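The Small Rack Comes Back to the Table

Tabletop drying stands were once a fixture of rented rooms. Shoppers short on space are buying them again.

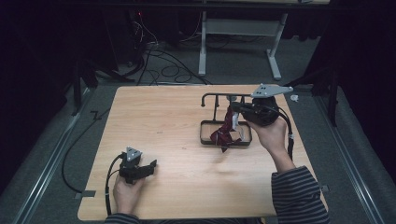
A bar, posts and a tray

The tabletop drying rack is about as simple as household goods get. A horizontal bar holds the cloth, thin uprights hold the bar, and a tray at the bottom catches whatever falls. Some have a hook at one end for a dishcloth or a brush. Most weigh less than a full kettle and fit on a shelf when the holiday dishes need the room.

For years they were hard to find outside of camping stores. The housewares chain Grandico dropped its last model when sales slipped, then put one back on the shelves in September. Its Fandville store sold 178 in the first month, with no advertising beyond a card at the end of the aisle. The Akusholm branch ran out twice.

The reason is mostly floor space. Apartments in the newer blocks in Fandville come without a utility room, and many leases do not allow laundry on the balcony. A full-size folding rack takes up the only clear patch of carpet in the living room and stays there for two days. People have started to split the job: sheets and towels go to the laundromat, and small things are done by hand and dried at home.

What it is good for

Small things means dish towels, napkins, scarves, socks and anything with a dye that can't be trusted. Dark reds are the usual worry. A maroon cloth washed with white napkins can turn the whole batch pink, and plenty of households now wash one or two such pieces alone in the sink.

A cloth hung over a single bar dries more slowly than one pegged out flat, as the two halves lie against each other. Pull one side lower than the other so the hems don't line up. Turn the cloth halfway through the day. If it is long enough to bunch in the tray, fold it lengthwise first or hang it from a corner, and check that no loose end has slipped over the side onto the table.

That last point matters on wood. A damp hem left on a finished tabletop overnight can leave a pale ring, and dye can leave something worse. A tray with a raised lip helps, but only if the cloth stays inside it.

Metal or wood

Ortuño, a small workshop in Akusholm, makes its stands from beech and sold 1,187 of them last year. They are handsome and they cost three times as much as the metal kind. Wood does not rust, but it does mark, and a wet red scarf will stain the bar for good.

Coated metal is easier to live with. Look at the joints where the posts meet the base, which is where the coating chips first. A rack that rocks when pushed with one finger will tip once there is a wet towel on it. Felt pads under the corners cost very little and save the table.

Width is the other thing to measure. A bar of 16 inches takes a folded dish towel. Anything under 12 is really for socks.

Emptying the tray

Trays get forgotten. Water sits in the corners, lint collects, and after a week there is a smell. Tip the tray out each evening, wipe it and leave it to air before the next load. Dark trays hide the dirt well, so run a finger along the inside edge now and then.

The racks also get used for things that have nothing to do with laundry. Readers have written to us about drying herbs, pasta and watercolor paper. One household in Fandville keeps 7 neckties on theirs and has moved the socks back to the radiator.

Published 14/11/2019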